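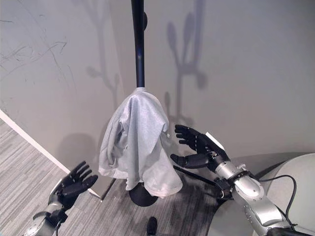

By a staff contributor, Tevport Opinion
25 Sep 2026

I work in the cloakroom and linen service of a conference hotel, and for nine years my hands knew the job better than my head. You take the garment, you feel its weight, you hang it. Now a machine with two black hands and five fingers on each is learning the same thing, and my employer, Enov, asks us to be positive about it.

I am mostly positive. On a full day we handle 1,225 pieces, and my shoulders are not young. If a robot can lift a light gray cloth from a rack, let it lift. What worries me is the part of the work which does not appear in the plan.

The plan says that hanging and taking down are 70 percent of our hours. I believe this number. But during these hours we also talk to guests, we notice a torn lining, and we show a new colleague how to fold without leaving a crease. When the hours go to the machine, these small duties stay with us, and there are fewer of us to do them. The schedule has no line for them.

The job also changes its character. Two of my colleagues now stand beside the robot the whole shift. They watch the fingers open near the fabric and write down what went wrong. They tell me it is more tiring than carrying. The eyes must work all the time and the body is bored. Their pay is the same as before, although they had to pass a course with a test in a language that is not their first.

I would like three promises in writing. Nobody should lose hours during the first year. The people who watch the machine should be paid as technicians. And we should be asked before the next room is changed, while the answer can still matter. The management has received 319 signatures under this request, and so far we have only a date for a meeting.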